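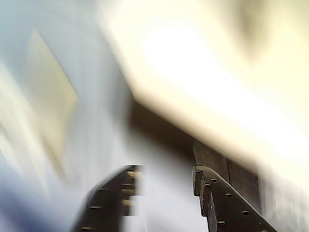 Sourdough on a schedule: who else bakes before work?

Started by crumbcounter, November 2023

OK I have to share this because my household is sick of hearing it. Three weeks ago I switched to an overnight cold rise and I have pulled fresh bread out of the oven before work eleven mornings in a row!! I used to be strictly a weekend baker, with flour in my hair and dinner at ten at night. Now I mix after supper, fold a few times while the TV is on, shape, and into the fridge it goes.

My dough is 845 grams total, which fits my oval basket perfectly. Flour is the Bodholm bread flour, the one in the tan bag. I'm at 36 hours in the fridge for the loaf I'm baking tomorrow and I can't wait to see what the flavor does — the longest I'd gone before was overnight.

Who else does this? What's your timing?

ryeandshine wrote:

Yes!! Cold rise changed everything for me too. I go 14 hours usually. Past a day and a half mine gets so sour that the kids leave the crusts, so I'm curious what you think of yours.

One tip, write the mix time on a piece of tape and stick it on the bowl. I have mixed up two doughs more than once and baked the baby one.

oldoven_ wrote:

Going to disagree a little. I think people lean on the fridge too much. A warm rise done the same day gives you a softer crumb and that sweet wheat smell, and you lose a lot of that after a day and a half in the cold. I've baked 102 loaves since I started my notebook and my favorites are all same-day bakes. Not saying it's wrong! Just try both side by side before you decide.

crumbcounter wrote:

A notebook with 102 loaves, I love that so much. I'll do a side by side this weekend. What do you keep your kitchen at for the warm one?

oldoven_ wrote:

I don't heat the kitchen for it. Oven off, light on, door cracked. Dough temp around 78 and I go by the look of it. Here's my list, copied from the notebook:

1. Feed the starter at breakfast, and mix when it has doubled and smells fruity.

2. Four folds, half an hour apart. Wet hands, no extra flour on the counter.

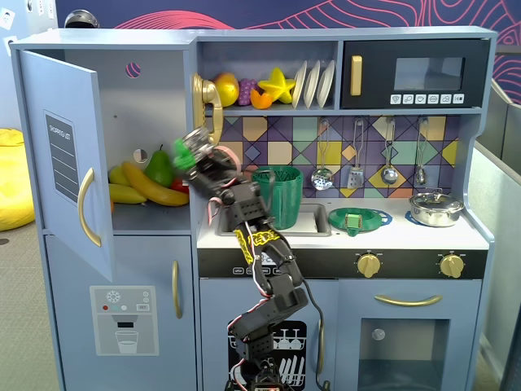

3. Leave it alone until it's up by half and jiggles when you nudge the bowl.

4. Shape, rest in the basket for an hour, bake in a hot covered pot. Lid off for the last 20 minutes.

ryeandshine wrote:

I'm with you on wet hands. I'm NOT with you on going by the look of it, at least for new people. I baked bricks all September going by the look of it. A straight-sided jar with a rubber band saved me.

pancakefriday wrote:

New person here! I bought the Oso pot after reading the old pot thread and it's gorgeous and weighs as much as a small dog. First loaf last night. Flat on one side, huge ear on the other, and we ate the whole thing with butter standing up.

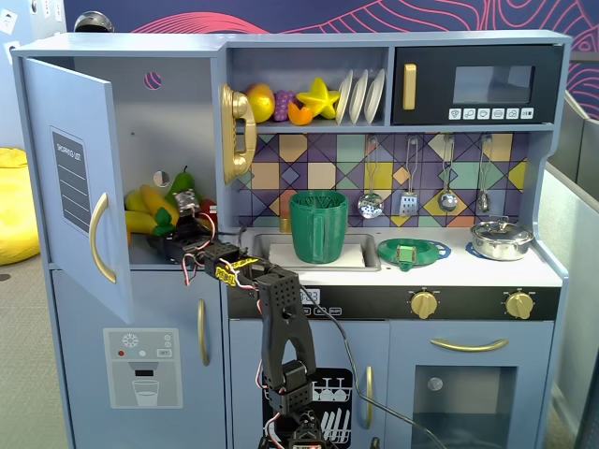 Can I put the shaped dough into the hot pot straight from the fridge?

Straight from the fridge is fine, and cold dough is easier to score too. Flip it onto parchment, cut it quickly and lower it in by the paper.

pancakefriday wrote:

(That answer is from the pinned post, pasting it along with my question so other beginners see it.) Tried it this morning and the cut was so much cleaner!

oldoven_ wrote:

Cleaner cut, sure. I still say let it sit out ten minutes first. My cold ones tend to burst at the bottom.

crumbcounter wrote:

Update on the 36 hour loaf! Tangy, big blisters on the crust, a little flatter than usual. I adored it. My husband said it tasted like a pickle — he had three slices. I think 20 hours is going to be my spot.

Also, has anyone tried the Ferraro whole wheat? The store in Flilurton has it on the bottom shelf and I'd like to swap in a bit.

ryeandshine wrote:

I have! It drinks water like crazy, so add a splash more than you think. Start with a small scoop in your usual dough and see how it feels by the second fold.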